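Les voix du dimanche, le handball à la radio et moi

J'ai recommencé à écouter du sport à la radio, et je ne m'en remets pas ! Tout est parti d'un trajet en voiture en novembre, avec un autoradio qui ne captait plus qu'une seule fréquence, celle de Radio Cikley, et un match de handball féminin déjà bien entamé. Je n'y connaissais presque rien. À la mi-temps je me suis garé sur le parking d'une jardinerie, et j'y suis resté jusqu'au coup de sifflet final.

Au micro, il y avait Wiebke Harms. Ancienne ailière, une voix un peu rauque, un léger accent du nord de l'Allemagne qu'elle n'a jamais cherché à gommer (tant mieux). Elle commente les rencontres de Parnine à domicile, et elle a une façon de décrire une montée de balle qui me met dans la salle en deux secondes. Elle dit où sont les appuis. Elle dit qui regarde qui. Quand la gardienne avance d'un pas, on le sait avant le tir – et quand le ballon frappe le poteau, elle se tait et laisse le bruit arriver tout seul.

Depuis, j'ai mes habitudes. Le poste sur l'étagère de la cuisine, le volume un peu trop fort, et je prépare à manger pendant la première période. J'ai raté pas mal d'oignons à cause des jets de sept mètres.
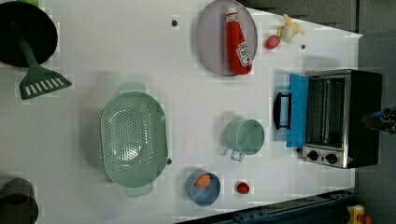 Une poêle, une spatule verte, du ketchup.

Ce que j'adore, c'est son duo avec Nolte, le consultant. Lui est bavard, elle est précise. Il part dans une grande théorie sur la défense étagée, elle le coupe en plein milieu parce qu'il y a but, et il reprend sa phrase 2 minutes plus tard comme si de rien n'était. Contre Wusel, au printemps, ils étaient tellement pris par la fin de match qu'ils ont oublié la page de pub. Trois buts d'écart à remonter, quatre minutes à jouer, une exclusion de chaque côté, et Parnine qui égalise sur un kung-fu à la dernière seconde ! J'ai crié dans la cuisine. Le chat est parti et je ne l'ai revu qu'au dîner.

J'ai essayé de regarder les mêmes matchs en vidéo, par curiosité. C'est très bien, on voit enfin les combinaisons, on comprend les changements attaque-défense. Mais au bout d'un quart d'heure je coupais le son des images pour remettre la radio par-dessus, avec un décalage pénible, les buts annoncés avant d'être marqués. J'ai fini par fermer l'ordinateur.
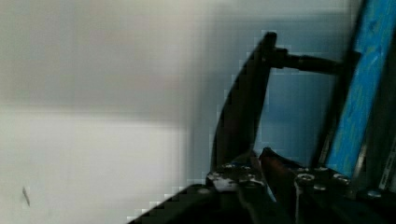

Du clair à gauche, du noir à droite.

La station a annoncé que Wiebke Harms rempilait pour la saison prochaine, avec son 100e match à l'antenne prévu à l'automne. Je compte bien y être, et pour une fois dans la salle, avec la petite radio de poche et une oreillette. Il paraît que plusieurs habitués des tribunes font ça depuis des années, je vais enfin pouvoir les rejoindre.

En attendant la reprise, je réécoute les archives. Il y a notamment un vieux derby où Nolte perd la voix avant la pause et où elle assure toute la seconde période en solo – un régal. Si vous suivez une autre équipe à la radio, même dans un sport dont je ne connais pas les règles, laissez-moi le nom de la station en commentaire, je suis preneur !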